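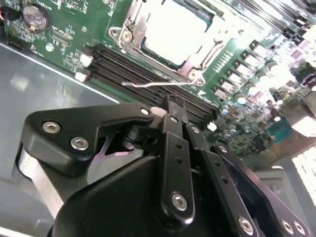

What did the grant pay for in this period?

It paid for software: a new perception module for server boards, changes to the Kovik planner so that it can work close to parts it must not touch, and the tools we use to record and replay runs. No new arms or grippers were bought.

Progress report to the Lusalard Fund
Rurkbridge board handling project, reporting period 4
Submitted October 7, 2018
Prepared by Mitiku Tefera, software lead

Background

The project is about getting a robot arm to do small jobs inside an open server: releasing a memory latch, lifting a module out, moving a retention lever. The arm and gripper are off-the-shelf hardware. What we are building is the software that decides where the board is, where the fingers should go, and when to stop pushing. The earlier reports covered calibration and the first version of the planner. In this period most of the time went into perception and contact.

Perception

The camera sits at the wrist and moves with the gripper. That gives us a close view of the area we are about to work in, but the gripper's own parts cover a good deal of it, and the overhead light comes back off the board and the metal very strongly. In the last report we said that the detector lost the memory slots whenever glare fell across them. This was the main thing we set out to fix.

The old detector looked for each part separately. If it could not find a latch, it reported no latch. The new one finds whatever it can and fits a board model to those points, then works out where the missing parts have to be. White latches, the edges of the socket frame and the long ridges of the slots turned out to be the most reliable features. Chokes and capacitors are less useful. Their tops wash out easily and they look too much like one another, so the fit can slide over by one position and still score well. We now give them a low weight and use them only to break ties.

We labeled 1,437 wrist camera images by hand for training and testing. Of these, 800 were used for training and the rest were held back. The labels took longer than planned, mainly because we changed our minds partway through about how to mark a slot that is partly hidden by a finger. The rule we settled on is that the labeler marks the full slot where both ends can be worked out, and marks only the seen part where they can't. Everything labeled before the rule was changed has been gone over again.

We also added a gripper mask. The module knows the joint positions at the moment each image was taken, so it draws the outline of the fingers and links in image space and ignores anything inside it. Before this, screw heads on the gripper were now and then picked up as standoffs on the board. The mask is slightly larger than the real gripper to allow for timing error between the camera and the joint readings. We would like to make it tighter, and that depends on the clock work described under Tooling.

Planning

Kovik used to treat everything on the board as one flat obstacle with a safety margin above it. That kept the arm out of trouble but made most of the useful positions unreachable. To work a latch the fingers have to go down beside the slots, well inside the margin.

The planner now keeps a height map of the board with a class for each area: free, may be touched, and must not be touched. The processor socket and anything with exposed pins are in the last class. Latches and the outer walls of the slots may be touched, though only in the last part of a move and only at low speed. The chassis walls are handled separately as plain solid geometry, because they limit the wrist and the gripper housing more than the fingertips. Several of the failed plans we looked at were fine at the fingertip and hit a side wall with the housing.
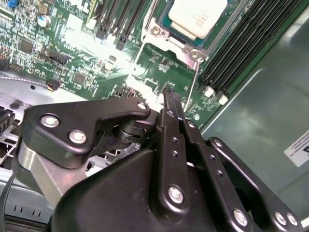
Wrist camera view with the fingertips just above the board, near the base of the processor socket.

Planning time is better than it was. Approaches to the open side of the board are found quickly. Approaches between the socket and a bank of slots are slower, and sometimes the planner gives up when a person can see that a small turn of the wrist would do it. We think the cause is the way Kovik samples wrist angles. It spreads them evenly, and most of those angles are no use in a narrow space. Sampling along the direction of the slots should help and is next on the list for the planner.

Control and contact

The contact controller was rewritten. The old one switched between position control and force control at a fixed height above the board. That worked only when the board height was right, and the fitted height is the least accurate number the perception module produces. The new controller starts looking for contact earlier and slows down as the uncertainty in the fitted height goes up. When it feels contact it checks that the contact point is within a "may be touched" area. If it isn't, the arm backs off along the path it came in on and reports the position.

We ran 80 latch approaches with the new controller on the bench in Rurkbridge, all with the power off and the same board model loaded. The runs were meant to exercise the stop and back-off behavior, so a good part of them were started with a deliberate offset in the board position. The back-off worked as designed, with one exception: if contact occurred during a wrist rotation, the arm retraced the translation first and the rotation after it. With fingers between slots that order is wrong. It has been changed in the code and tested in simulation but not yet on the bench.

We haven't started on full removal of a module. The plan had us starting it in this period.

Tooling

Each run is now recorded as a single file with the camera images, joint positions, force readings, the fitted board pose and the plan that was sent. Dobson, our replay tool, opens that file and lets us step through it and run a different version of the perception module on the same images. This has been the most useful thing we built in the period and I would have done it sooner if I were starting again. Most of the bugs mentioned in this report were found in Dobson and not at the arm.

Two things about it still need work. Camera and joint data are stamped by different clocks and we correct for the difference afterwards, which leaves a small error when the wrist is moving fast. And the files are large – we have been deleting the images from routine runs to save disk space, and on one occasion deleted a run we later wanted. There is now a keep flag that has to be cleared by hand before a file can be removed.

Changes from the plan

Module removal has moved to the next period. The labeling and the rewrite of the controller took the time set aside for it.

Support for a second board model was planned for this period and has been started but is not finished. The board model file format assumed one socket in several places, and those assumptions had to be taken out of the perception module and the planner both. The format change is done. The second model itself has to be measured and entered.

Spending is within the approved budget. The money set aside for outside labeling was not used, since we did the work ourselves, and we ask for permission to move it to storage for run files.

Open problems

Glare is handled better but not solved. When bright reflection covers both the latches and one side of the socket frame, the fit has too little to hold on to and the module refuses to give a pose. Refusing is the behavior we want, but it stops the run. Moving the wrist a little and taking a second image often gives a usable view, and at present an operator does that by hand. We want the planner to choose the second view by itself.

Thin parts are another weak point. Retention levers and loose wires are hard to detect, and they are not in the height map unless we put them there from the board model. The model is no help if a lever has been left partly open. For now the operator checks before each run.

Next period

Bench test of the corrected back-off order comes first and should be done by the end of November. After that: wrist angle sampling along the slots in Kovik, automatic choice of a second view, a shared clock for the camera and joint data, and the second board model. Module removal will begin once the bench test has passed.

The board model format notes and the labeling rules are available to the Fund on request. Run files can be provided as well, but they need Dobson to open them, so please tell us in advance and we will send a copy of the tool with them.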